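Cell Attendant (Sorting and Tray Filling), Camham
Staniter Returns Centre — permanent, day shift
Posted Sep 13, 2024

Staniter handles returned household goods for mail-order sellers. The Camham site books in 3000 items a day. Until last year all small items were sorted by hand at benches. Part of that work has now moved to two-arm cells supplied by Conel, and the bench role has been rewritten to match.

The attendant looks after a group of cells. Bench quotas do not apply to this post. Pay is set by grade, and the grade is one above that of bench sorter. Existing bench staff may apply on the same terms as outside applicants and keep their length of service.
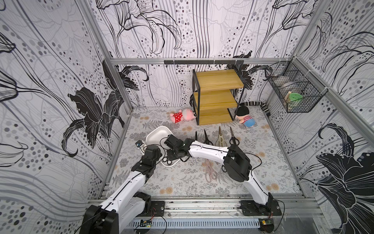

Duties are split between setting out, watching and clearing. At the start of each run the attendant lays out the goods and checks that both arms are free to move. During the run the attendant logs missed grips and stops the cell when an item is out of reach. Much of the work is with small, awkward items: scissors are set out on the mat with the blades towards the back wall, and the tray goes within reach of both grippers. Stock for other runs may be kept on the shelf at the back. Faults in the arms or cabling are passed to the Conel engineer and are not repaired by the attendant.

Applicants should have:
Experience of bench, packing or kitting work
Good near vision, with glasses if worn
Confidence in keeping a written log on a tablet
No programming knowledge is needed.

Training lasts 15 days and covers safe stopping, the Enache logging software and manual sorting. All attendants return to the benches when cells are down — this is part of the contract.

The post starts in November. Apply through the Staniter jobs page, quoting reference 1505.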